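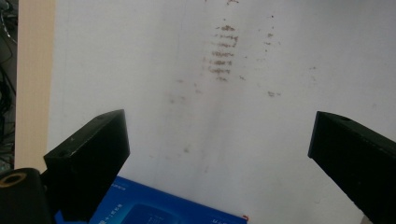
# Savness Touchline Flag Set

The Savness set is a pair of assistant referee flags for soccer, sold with a carry sleeve and a spare grip. It's made for club and youth matches, where the same two flags get handed to a different person every weekend and come back muddy.

Price per set of 2 flags: see the club price list, or call the order desk. Single flags are sold as replacements only.

## What you get

- 2 flags, one plain yellow and one yellow and red check
- 1 zip sleeve that holds both flags rolled
- 1 spare foam grip
- 1 printed card with the standard flag signals

## The flags

The cloth is a light polyester with a double-stitched hem on all four sides. It's fixed to the pole with a sewn pocket and a screw cap, so you can take it off and wash it. Our older flags were glued, and the glue let go after a season or so of wet mornings.

The pole is hollow plastic with a slim steel core. It bends a little if someone leans on it and comes back straight. Please don't use it as a corner post. We get a few back every year that have been pushed into hard ground, and the tip isn't built for that.

The cloth swivels on the pole. When you raise the flag and hold it up, the cloth drops open instead of wrapping itself around. In strong wind it will still wrap now and then. A quick turn of the wrist clears it.

## The grip

The grip is closed-cell foam, 18 centimeters long. Most adults can hold it with room to spare, and younger assistants can use it with gloves on. It doesn't soak up water, but sunscreen makes it slick, so wipe it down between halves if the day is hot.

The spare grip slides on over the bare pole after you unscrew the cap. A bit of soapy water helps. Leave it overnight before using it.

## Colors

The yellow and red check is the one to hand to the assistant on the far side, where there are often trees or parked cars behind. Some leagues ask for two matching flags. If yours does, write "matched pair" in the order notes and say which color you want. There's no extra charge.

Orange is available from May through the end of the fall season. We don't stock it over the winter.

## Who uses it

We first made this set for the Skindton youth league, which had 900 registered players at the time and a box of mismatched flags in a shed. Desta Woldemariam, who handled match days there, asked for three things: a flag that could be washed, a sleeve with a proper zip, and a signal card for parents who got called out of the crowd five minutes before kickoff. The card was the part people talked about most, so it now comes with every set.

The current version has a wider hem and a better cap. The cap on the first run could work loose if you carried the flag upside down.

## Signal card

The card is the size of a playing card and is laminated. One side shows the flag positions for offside (far, middle and near), throw-in, goal kick, corner kick and substitution. The other side has a blank space where your league can add its own notes, such as whether club assistants are allowed to call offside at all. Many youth leagues only want them to call the ball in and out of play, so it's worth checking with the referee before the match.

Extra cards come in packs of ten.

## Care

1. Unscrew the cap and slide the cloth off.
2. Wash cold with a mild detergent. No bleach.
3. Hang to dry. The dryer will shrink the hem and the cloth won't hang flat.
4. Wipe the pole and grip with a damp cloth.
5. Let everything dry before it goes back in the sleeve.

Grass stains usually come out if you rinse them the same day. Red clay is harder — soak the cloth for an hour first.

## Ordering and delivery

Savness sets ship from the Cistivo warehouse. Orders placed by noon go out the next working day. Clubs ordering for a whole league should contact Hnat Hrynyshyn at the order desk, who can split one order across several addresses. We keep 2,000 sets in stock going into the fall season, so there's normally no wait.

League names can be printed on the sleeve in one color. Printing adds a week, and printed sleeves can't be returned.

## Returns and repairs

Unused sets can be sent back within 30 days. If a cap, swivel or seam fails in the first year, send us the part and we'll replace it. Lost caps aren't covered, but they're cheap — ask for the small parts bag, which has four caps and two swivels.

## Also in this range

- **Thái corner flags**, set of four, with a spring base for artificial turf
- **Savness Mini**, a shorter flag for indoor and small-sided games
- Referee wallet with score cards and pencil

Page updated Jun 24, 2022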